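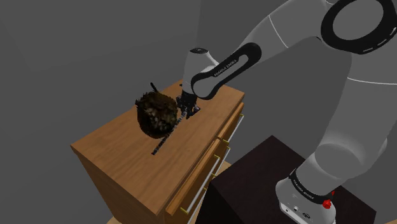

Robot arm and wooden chest of drawers, computer rendering.

LOMSIDE SHORE ACCESS BOARD
Minutes, 3/9/20

Called to order at 6 p.m., or near enough for the Board. Quorum present once the parking situation resolved itself.

Minutes of the last meeting approved with one correction: the word "seal" on page 2 should read "seawall."

Vallau Trail. The lower gate stays shut while the bluff decides what it is doing. Staff reported fresh cracking by the second overlook. Hikers continue to walk around the gate, past the sign asking them not to. A larger sign was proposed. Motion failed.

Nesting closure. The north end of Horero Beach will be roped off for plovers, dogs included. A member asked if the plovers could be encouraged to nest farther from the restrooms. Staff said they would not be taking that up with the plovers.

Boat ramp repair. Kowalczyk has revised its bid upward by $2000 for reasons given as "tide." The Board noted that the tide was there in November as well. Staff to request something in writing. Tabled.

Public comment. Nine speakers, all on dogs. Five for, three against, one undecided but lengthy.

Trail counter. Still counting deer. No action.

Next agenda to include the ramp, the gate and, at the request of several speakers, dogs.

Adjourned 9 p.m.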